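Helel Buchversand – Mitteilungen an die Abonnenten

Stand: 30.10.24

Umstellung der Krimibox auf neue Ausgabenformate

Ab der Novemberlieferung enthält die Krimibox ausschließlich Klappenbroschuren und fadengeheftete Festeinbände. Klebegebundene Taschenbücher entfallen. Grundlage ist die Auswertung der Rückläufer aus den vergangenen Lieferungen: Von 1.481 versandten Exemplaren der Reihe »Anereck« wiesen die reklamierten überwiegend Schäden am Buchrücken auf, vor allem gebrochene Leimung im vorderen Drittel. Der Verlag Torvik hat die betroffenen Bände ersetzt und liefert die Reihe künftig mit Fadenheftung.

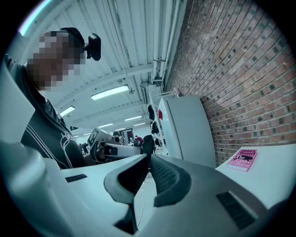

Der Novembertitel ist der zweite Band der Reihe, »Das Kontor von Bistia«, mit 618 Seiten deutlich umfangreicher als sein Vorgänger. Die Handlung setzt unmittelbar nach dem Brand des Zollhauses ein und wechselt kapitelweise zwischen Ermittlungsakte und Tagebuch. Die Aktenteile sind in einer serifenlosen Schrift gesetzt, die Tagebuchteile in einer Antiqua mit etwas größerem Durchschuss. Für die Lektüre eines Bandes dieses Gewichts kommt ein Blattwender in Betracht; die beiden schwarzen Finger des Greifers im Foto, die einander gegenüberstehen und innen fein genoppte Flächen tragen, entsprechen im Prinzip den Klemmen, die wir für dünnes Papier empfehlen. Glatte Klemmen rutschen auf dem verwendeten Werkdruckpapier ab oder hinterlassen bei höherem Druck Kanten im Satzspiegel.

Zum Inhalt nur so viel: Der Band ist ohne Kenntnis des ersten lesbar, setzt aber die Topografie der Hafenstadt voraus. Eine Karte findet sich auf dem Vorsatz, ein Personenverzeichnis am Ende. Die Auflösung beruht auf einer Unstimmigkeit in den Frachtlisten, die bereits im ersten Viertel abgedruckt sind. Wer mitraten will, sollte die Tabellen nicht überblättern.
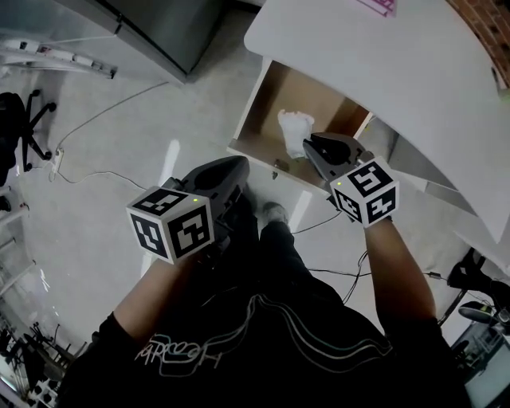

Die Übersetzung wurde gegenüber der Leseprobe vom Frühjahr überarbeitet. Geändert wurden vor allem die Amtsbezeichnungen, die nun durchgehend deutsch wiedergegeben sind, sowie die Maßangaben in den Frachtlisten. Die Leseprobe ist damit überholt und wurde von der Website entfernt.

Beigaben der Novemberbox: ein Lesezeichen aus Karton, ein Faksimile der ersten Frachtliste und bis zu zwei Postkarten, je nach Abonnementstufe. Die Box passt weiterhin durch gängige Paketfachklappen, nicht jedoch durch Briefschlitze. Adressänderungen sind vor dem Versand im Kundenkonto einzutragen. Der erste Band bleibt einzeln lieferbar, solange der Restbestand reicht – Nachbestellungen werden in der Reihenfolge des Eingangs bearbeitet.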